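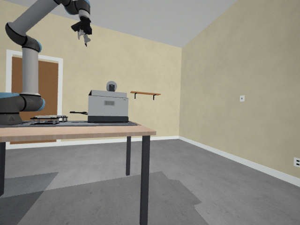
The Mivar room in simulation, gripper empty and up out of trouble.

August, 9 pm, kitchen table

Spent the whole day writing rules for a room that doesn't exist. Tesent wants the cell rules signed off before anyone bolts anything to anything, and so I have been legislating for a rendered floor with very nice specks in it. I haven't had this much authority since I was put in charge of the sausage sizzle.

The draft started at four pages. By lunch it had put on weight, mostly from people adding "where practicable" to sentences that were getting along fine without it. I took them all out after lunch. I expect they'll be back in the morning, like ants.

The first rule is the home pose, and I'm pleased with that one. Before every run and after every run the arm goes home: gripper empty, well above the table, clear of the machine and clear of the fixtures. We had been letting each programmer choose a home, and it was like letting each member of the family choose where the car keys go. One of the old ones had the fingers hovering a whisker above the rack, which saved a bit of travel and frightened everybody. Grollusell asked how much longer a run takes from the new height. I said longer. They wrote that down.

Second rule, speed. Slow anywhere near the black handle on the machine, slow coming down to the rack, whatever you like in open air so long as it's under the cap. I had to define "near", and that took until morning tea. The fellow from Dewulf's end of the call felt "near" should be a number. He's right, blast him. I've put the number in a table at the back where it can be changed without reprinting my prose.

Then the argument about the door. The model has the door right behind the arm, plain brown, white frame, perfectly pleasant. In the model it has never opened. In the real building it will be opened by whoever wants the good stapler. My draft says the door counts as an entry to the cell and gets an interlock, and if it opens the arm stops and stays stopped until a person resets it from inside the room with eyes on the table. Grollusell wondered if a sign might do. I have met people and I have met signs. The interlock stays in. I also asked whether the door could simply be moved to the other end of the wall and there was a silence while everyone thought about the cost of builders.

Rule on the shelf: nothing goes on the shelf. It's bare in simulation and I want it bare in life. I give it a week before there's a mug on it - probably mine. There is a line about loose items in reach of the arm and I made it cover mugs by name, so I can be disciplined under my own clause.

Also spent far too long on the power outlet on the side wall, low down. It's on the opposite side of the room from the arm, and someone proposed running a charger lead across the floor for the tablet. No leads across the floor. I wrote it in five words and felt like a poet.

The bit I'm least sure of is what a simulated pass is worth. We've got 1691 runs logged and the rules say a new motion needs 70 clean ones in a row before it's tried on hardware, at reduced speed, with a hand on the stop. Fine. But a simulated table never wobbles and a simulated visitor never leans on it to ask what you're doing. So I've added that any change to the table, the mat, the fixtures or the machine sends the motion back to the start of the count. This was the least popular thing I said all day, and I include my remark about the builders.

Comment 93 in the review file reads, in full, "why". It isn't attached to anything. I've marked it as resolved.

Still to do tomorrow: reset procedure, who holds the key (somebody who doesn't go home at three), and the wording for when the gripper loses its grip on something halfway across. At the moment it says "stop and assess", and I've had that as a personal policy for years with mixed results. I want it to say stop, leave it where it fell, arm power off, then pick it up.

Tea was toast. Read the draft aloud to the dog, who left during definitions. Bed.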